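Frequently Asked Questions: Small Fabric Items

Clatthorpe Mending and Laundry Room
Page kept by Rami Haddad

What counts as a small fabric item?
Anything you can cover with two hands: baby socks, doll clothes, handkerchiefs, pouches, little cloth toys. Larger pieces go with the normal laundry and have their own page.

Can I bring items of different colors together?
Yes, but please put the white and pale ones in a separate bag. Pink with white is the combination which gives us most questions. If the pink is new, we wash it alone the first time, in cool water.

Do you iron everything?
No. We iron only flat cotton. Padded or stuffed things are shaped by hand and left on the shelf until the next morning.

How should I fold something so small?
Lay it on a smooth, hard surface, not on a bed or a towel. Flatten it from the middle to the sides, then fold it one time only. A second fold makes it thick and it will open again by itself. My colleague Ghassan Bataineh rolls the socks instead, and I must admit that his drawer looks better than mine.

My table has a stone pattern. Is it a problem?
Not at all, if it is smooth. Pale stone patterns hide white thread very well, so pass your palm over the table before you leave.

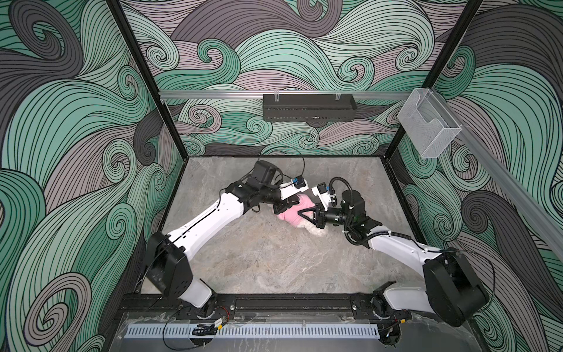 For pink and white pieces I prefer to work in the middle of the surface, with free space on every side. Near a wall the hands have no room and the fabric gets pushed into a ball.

What if a seam is open?
Tell us when you bring it. A short seam costs 2 dollars and is ready in 10 days. Please do not close it with glue, we cannot sew through it.

Where do I find my bag?
On the Galang shelf, by ticket number. If your ticket is 1358, look for 1358 on the label and not for your name.

How long do you keep the items?
We keep them 80 days. After this they go to the Brindska box by the door, where anybody can take them.

Can I send a question which is not on this page?
Yes, leave a note at the desk before 4 p.m. and write your ticket number on it.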